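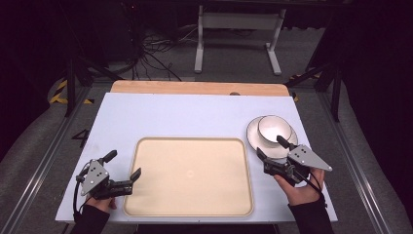 # Setting a Tray So It Carries Well

My grandmother carried her tea things up a narrow flight of stairs every afternoon until she was well past eighty, and I don't believe she ever lost a cup. I, on the other hand, lost a good many before I started paying attention to how she loaded her tray. So this page is about trays, and bowls on saucers, and the little habits that keep soup in the bowl and the bowl on the saucer (and the saucer, please, off the floor!).

## Start with a tray you can grip

A raised rim is the first thing I look for. It doesn't need to be tall. A low lip all the way around will stop a saucer that has begun to slide, and it gives your fingertips something to curl over. Rounded corners are kinder on the hips when you go through a doorway, and they wipe out faster than square ones, which collect crumbs the way a coat pocket does.

Plain, light-colored trays are my favorites for everyday meals. You see a spill right away on cream or white, and they go with whatever dishes happen to be clean. I have a dark one, too, a Pallura that came from my sister-in-law, and it's very handsome, but it shows every fingerprint, so it mostly holds mail.

Before you load anything, set the tray down on the table or counter and leave it there. I know it's tempting to hold it in one hand and fill it with the other. Put it fairly close to you, long side facing your stomach, with some open table on both sides, so the dishes have somewhere to wait their turn.

## Bring the dishes to the tray in pairs

A small bowl and its saucer should travel as a pair, but I like to put them together on the table first, to one side, and take a good look before they go anywhere. Is the bowl sitting in the middle? If it's riding up toward one side of the saucer, nudge it over now. A bowl that's off center by the width of a finger will feel perfectly fine standing still and then tip the minute you turn a corner.

Some bowls have a foot that fits the well of the saucer, and some don't. Mine don't match at all. I have four little bowls with a gray band along the lip, and the saucers came from a different box at a different sale, and they look so nice together that I've never had the heart to split them up. What I do is fold a paper napkin into a small square and tuck it under the bowl. It takes up the wobble, and then you have a napkin.

When you move the pair, use both hands. One hand goes under the saucer, and the fingertips of the other rest lightly on the bowl's rim to steady it. Don't pinch the rim and lift from there, especially if the bowl is full. If you have sore hands or a weak grip, move the saucer over first, then the bowl. It's one more trip of twelve inches, and who's counting?

## Heavy things go in the middle

Center the heaviest dish, or put it slightly toward your body. The lighter things can go out to the edges. A teapot belongs in the middle with its spout pointing away from you and its handle tucked in. If you're only carrying one bowl, it gets the middle all to itself, even though it looks a little lonely there.

My neighbor Yatziri Orozco ran a breakfast counter for seven years and she loads a tray in the opposite order she'll unload it, so that whatever comes off first is nearest the edge. I tried it for a week and kept putting the spoons under things. It's a good system if your head works that way.

## Stopping the slide

Smooth trays are lovely to clean and slippery to carry. You can fix that without buying a thing:

- Dampen a thin cotton dish towel, wring it out very well, and lay it flat across the bottom.
- Cut a piece of rubbery shelf liner to fit inside the rim. I rinse mine in the sink and hang it over the faucet.
- In a pinch, wet a paper towel and put it under the saucer only.

Skip the doilies, pretty as they are. They skate.

If the tabletop itself is slick, the tray can creep while you're loading it. A folded washcloth under each short end holds it beautifully, and you can leave the washcloths behind when you pick it up.

## Picking it up and putting it down

Stand close, bend your knees a bit, and slide the tray toward you until you can get your fingers well under both short sides. Keep your elbows in. Look where you're going and let the tray take care of itself (staring at the soup makes it slosh, I swear to you).

To set it down, land the far edge on the table first and slide the rest on after. You'll want that spot cleared ahead of time. I once stood in the den for almost 3 minutes with a full tray, waiting for my husband to find his glasses under the newspaper and move both.

## Cleaning up after

Wash a tray the same day, front and back, with warm soapy water and a soft cloth. Run an old toothbrush around the inside of the rim. Stand it on its edge to dry, and don't put it away damp behind the cutting boards, where it will pick up a smell.

For tea stains on a light tray, make a paste of baking soda and water, leave it for ten minutes, and rub gently. Try it on the underside first if the tray is painted.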